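Rakia (chair)

The Rakia is a swivel office chair produced by the furniture maker Nieminen. It was designed for long periods of desk work and is sold mainly to offices, libraries and broadcasting studios. The range consists of a task chair, a high-backed version and a visitor's chair on a fixed frame.

Background

Nieminen had made wooden seating for schools and public halls before it turned to office furniture. Work on the Rakia began after the firm withdrew the Atetti, an earlier swivel chair whose fixed armrests had been criticised by buyers. The base and castors of the Atetti were kept for the first Rakia models, and the two chairs share a number of spare parts.

Design

The seat and back are joined by a tilting mechanism placed under the front half of the seat, so that the feet of the sitter stay on the floor when the chair reclines. Resistance is set by a hand wheel on the right-hand side. The back is 605 mm high on the task chair and can be raised or lowered in 18 positions. The armrests move in height and width, and may be left off when the chair is ordered.

Covers are offered in wool, leather and a coated fabric intended for clinics. They are fastened with a concealed zip and can be changed without tools. The five-star base is cast aluminium, either polished or painted black.

Manufacture

The chairs are assembled at the company's works in Ondon. Frames are welded on the same site, while foam and castors are bought in. A revised version with a lighter mechanism was introduced in October 2021, when the painted base became standard. Earlier chairs can be fitted with the new mechanism by an authorised repairer.

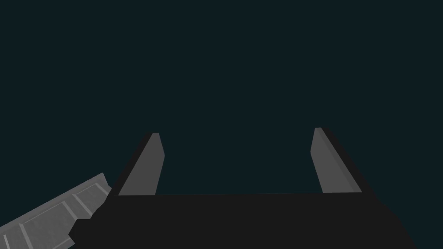
Two-fingered robot gripper, computer rendering.

Use in film and television

The high-backed version has been used as set furniture, usually in black leather with the polished base. Nieminen keeps a stock of 62 chairs for hire to production companies. Hired chairs are supplied without visible labels and with soft castors, which reduce noise on studio floors.

See also

Atetti (chair)
Office chair
Swivel chair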